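# Hand-Held Demos: Common Questions

Questions that come up when someone new joins the tabletop tasks at Stindovell. Ask Ivar Sandberg if yours is missing.

## What does a demonstration look like?

You hold the gripper tool, reach toward the table and do the task at a normal pace. The camera on the tool records your fingers' view - the pads, the objects and whatever is behind them. 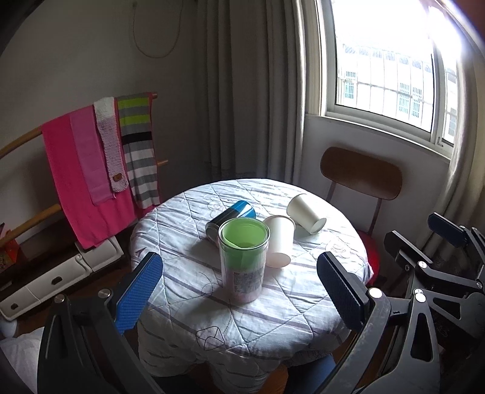 The tipped paper cups are in both views, with the gripper's blue-faced pads in front of the table.
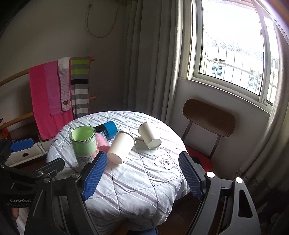

## Do I need to know how to program?

No. Most people get the grip right within 10 tries. Amr Chraibi handles the software side and will start the recording for you the first few times.

## Why not just drive the arm by remote control?

We do that too, on the Prernen station. Remote control records the arm's own joints, so nothing has to be converted later. It is slower, though, and people tire of it. Hand-held demos can be done in any room with a table.

## Should I clear the room first?

No. Curtains, chairs and laundry can stay where they are. We want the policy to cope with ordinary rooms. Do keep pets and other people's faces out of view.

## Does the tablecloth matter?

A soft cover is fine. If it slides when you pick something up, smooth it out between demos, not during one.

## What if I drop something?

Pick it up with the gripper if you can reach it and keep going. If it rolls off the table, stop and mark the demo as failed. Don't delete it - Amr sorts failed demos into their own folder, Piras.

## How fast should I move?

A little slower than you would with your bare hand. Quick wrist turns blur the video, and the tracking can lose its place. Pause for 2 seconds at the start and at the end.

## How long is a session?

19 demos, then a break. We tried longer sets in September and the last few were sloppy.

## Can I use my left hand?

Yes. Set the hand field in Kunska before you start. It can't be changed after upload, so a wrong entry means asking Ivar to fix it.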